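Hiring plates and tableware from Torement: your questions answered

Last updated 15 August 2020

What is the smallest order you take?

Six place settings. Below that it costs us more to load the van than you would pay for the hire, and you would do better to borrow from a neighbour. There is no upper limit as such, but please ring first if you need more than 100 settings for the same date.

Do you deliver?

Yes, anywhere within reach of our store in Skiltutthorpe. Delivery is free on orders over the minimum for your postcode, which you will see at the checkout before you pay. We deliver to the door on the ground floor. If you need crates carried upstairs, tell us when you book, as the driver will be working alone.

Can I collect the order myself?

You can. The store is behind the old feed merchant's, through the green gate. Bring your order number and a car with the back seats down. The crates do not stack safely on a passenger seat.

How long can I keep everything?

The standard hire is three days, counted from the day after delivery. You can add extra days when you book or by ringing us during the hire. If we have promised the same stock to somebody else we will have to say no, so ask early — June is the worst month for this.

Which range should I choose?

Most people want the Funotex range. It is plain white, it goes with any cloth and we hold plenty of it. The Yadav range has a wider rim and a slightly heavier feel, and suits a sit-down meal better than a buffet. Both come as dinner plates, side plates and bowls. You can mix the two in one order, but they are packed in separate crates and need to come back that way.

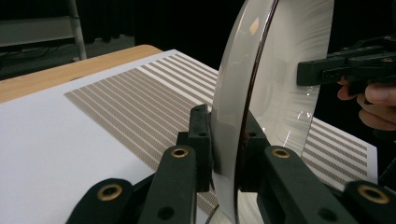
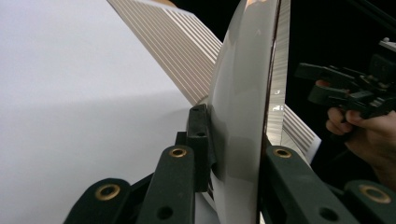
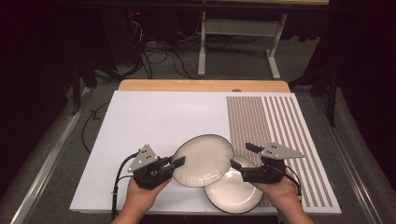

Do I have to wash up before you collect?

No. Scrape off the food, give everything a quick rinse if you can, and put it back in the crates it came in. Washing is part of the price. Please don't put our plates through your own dishwasher, even on a short wash. Some home tablets leave a film that takes us a long time to get off.

What if something is chipped or broken?

Put it in the crate with the rest, wrapped in newspaper if it has sharp edges. We charge the replacement cost of each piece, as shown on your delivery note. We don't charge for faint knife marks. A chip on the rim counts as a breakage, as the plate can't go out again.

What if a piece is missing?

We will ring you before we charge anything. Check the bins and the kitchen drawers first. Teaspoons are the usual problem. If you find the piece within a fortnight and bring it back clean, we refund the charge in full.

Do you take a deposit?

We take card details when you book and charge the hire on the day of delivery. There is no separate deposit unless you are hiring glassware as well.

Can I change the numbers after I have booked?

You can add or take off settings up to three working days before delivery. After that the crates have been packed and the price stands.

What happens if I cancel?

Cancel a week or more ahead and you pay nothing. Inside a week we keep half the hire charge. If your event has been called off under the current rules on gatherings, we will move the booking to a new date free of charge.

How do I order more of the same later?

Quote the stock code on your delivery note. Funotex dinner plates are 2928. The other codes are on the price list, and we can post you a copy if you don't have a printer.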